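# 손가락 값

예산은 985만 원이었다. 와카나는 그 숫자를 표의 맨 윗칸에 적고 굵은 글씨로 바꿨다가, 너무 비장해 보여서 도로 풀었다.

"로봇 팔은 못 사네."

옆에서 야라가 화면을 들여다보며 말했다. 하나도 실망하지 않은 목소리였다!

"팔은 원래 못 사. 포스텔 견적 봤잖아. 받침대만 사도 끝이야."

"그럼 손만 사자. 손은 여러 개 살 수 있지?"

와카나가 플리스트브리지에 들어온 뒤로 장비 구매는 늘 팔 이야기로 시작해서 팔 이야기로 끝났다. 몇 킬로그램을 드는지, 어디까지 닿는지, 설치 기사가 언제 오는지. 그런데 이번 일은 달랐다. 사람이 집게를 손에 쥐고 수건을 개고, 컵을 옮기고, 서랍을 열고, 그 움직임을 모아 나중에 팔에게 가르친다. 팔은 나중에 와도 된다. 와카나는 이 순서가 마음에 들어서 잠이 안 올 지경이었다. 먼저 손, 그다음에 팔. 어릴 때 찰흙으로 사람을 만들 때도 손부터 빚는 아이였다.

견적서는 두 통이 와 있었다. 보크덴의 손집게는 한 대에 229만 원이고 손가락 패드는 따로 사야 했다. 사예그 쪽은 더 쌌지만 손잡이가 무거웠다. 야라는 사예그의 견본을 들고 점심시간 내내 창가에 서서 주전자를 들었다 놓았다 했다. 그러고는 손목을 주무르며 돌아와 이렇게 말했다.

"나는 괜찮은데, 오후 네 시의 나는 안 괜찮을 것 같아."

와카나는 표에 칸을 하나 만들고 제목을 '오후 네 시'라고 붙였다. 무게, 손잡이 각도, 엄지가 닿는 자리. 값이 아닌 것을 값 옆에 적어 넣으니 표가 갑자기 살아 있는 것처럼 보였다. 보크덴 칸에는 야라가 직접 동그라미를 그렸다. 동그라미가 칸 밖으로 삐져나갔다.

"네 대면 916이야."

"남는 게?"

"69."

"패드!"

둘이 동시에 말하고 웃었다. 예전 구매에서 제일 후회한 게 바로 그거였다. 본체만 잔뜩 사 놓고 닳는 부품을 안 사서, 멀쩡한 기계가 고무 조각 하나를 기다리며 선반에서 겨울을 났다. 패드는 한 개에 2만 원. 와카나는 수량 칸에 28을 넣었다. 56만 원. 그러고도 13만 원이 남았다. 표 맨 아랫칸의 숫자가 빨간색이 아니라는 사실이 이렇게 예쁠 줄이야.

"13만 원으로 뭘 하지?"

야라가 의자를 빙그르 돌렸다.

"배송비."

"아, 맞다. 배송비."

"그리고 멀티탭. 긴 걸로."

"와카나, 너 지금 세상에서 제일 행복한 얼굴로 멀티탭이라고 했어."

사실이었다. 와카나는 멀티탭이 좋았다. 케이블 타이도 좋고 라벨 용지도 좋았다. 카탈로그 앞쪽에는 늘 번쩍거리는 팔이 나오지만, 와카나는 뒤쪽부터 읽는 사람이었다. 나사 규격, 여분 커버, 어댑터, 보관 상자. 거기에 앞으로 몇 달이 어떻게 굴러갈지가 다 적혀 있다고 믿었다. 손집게가 오면 누가 어디에 서서 쓸지, 충전은 어느 벽에서 할지, 퇴근할 때 어디에 내려놓을지. 그런 걸 상상하다 보면 표의 줄이 자꾸 늘어났고, 야라는 그때마다 줄을 지우지 않고 접어 두기만 했다.

승인은 3월에 났다. 결재란 옆에 '거의 다 썼네요'라는 메모가 붙어 있어서 둘은 그걸 칭찬으로 받아들이기로 했다. 야라는 메모를 떼어 모니터 귀퉁이에 붙였다.

상자가 오던 날에는 비가 왔다. 와카나는 우산을 팽개치고 상자부터 안으로 들였다. 완충재를 걷고, 첫 번째 것을 꺼내고, 손가락을 넣고, 쥐었다. 딸깍. 다시 쥐었다. 딸깍! 야라가 자기도 해 보겠다고 손을 내밀었지만 와카나는 세 번을 더 쥐고서야 넘겨주었다.

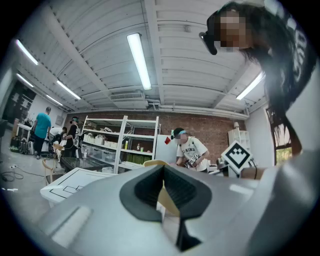
*읽는 시간 6분*

패드는 짙은 회색이었다. 밝은 회색 몸통에 끼우니 제법 손가락 같았다. 야라는 가운데 홈을 엄지로 쓸어 보고 말이 없어졌다. 야라가 말이 없는 건 드문 일이었다.

"무슨 생각 해?"

"오후 네 시가 됐으면 좋겠다는 생각."

작업실은 금세 시끄러워졌다. 붉은 벽돌 벽 앞에서도, 왼쪽 작업대 옆에서도 다들 자기 자리를 잡느라 바빴다. 머리띠에 작은 장치를 단 사람이 고개를 숙이고 손에 든 집게를 살폈고, 누군가는 쪼그려 앉아 바닥 가까이에서 무언가에 열중했다. 와카나는 선반에 쌓인 흰 상자들을 올려다보며 패드를 어느 칸에 둘지 벌써 궁리하고 있었다. 눈높이여야 했다. 아쉬울 때 바로 손이 가는 높이.

"야라, 잠깐 들고 있어 봐. 내가 위에서 볼게."

"뭘 보는데?"

"그냥. 다 잘 보이는지."

그때부터 오후 내내 와카나는 종이를 들고 돌아다녔다. 새 표였다. 패드를 바꾼 날짜, 바꾼 사람, 바꾼 이유. 첫 줄은 비어 있었다. 아직 닳은 패드가 없으니까! 그 빈 줄을 보는 것도 좋았다. 여분이 있다는 걸 알면서 빈 줄을 보는 일은, 여분이 없을 때와는 맛이 전혀 달랐다.

네 시가 되자 야라가 손을 번쩍 들었다. 집게를 쥔 손이었다.

"하나도 안 아파!"

와카나는 예전 표를 열어 '오후 네 시' 칸을 찾았다. 동그라미 안에 '확인'이라고 쓰고 저장했다. 그리고 빈 파일을 하나 새로 만들었다. 제목은 '팔'. 맨 윗칸의 금액은 아직 몰랐다. 그래서 와카나는 이번에도 뒤쪽부터, 케이블과 받침대와 여분 나사부터 적어 내려갔다.

"벌써?"

야라가 어깨 너머로 물었다.

"나사만. 오늘은 나사만 적을게."

야라는 의자를 하나 끌어와 옆에 앉았다.

"규격 불러 봐. 내가 찾아 줄게."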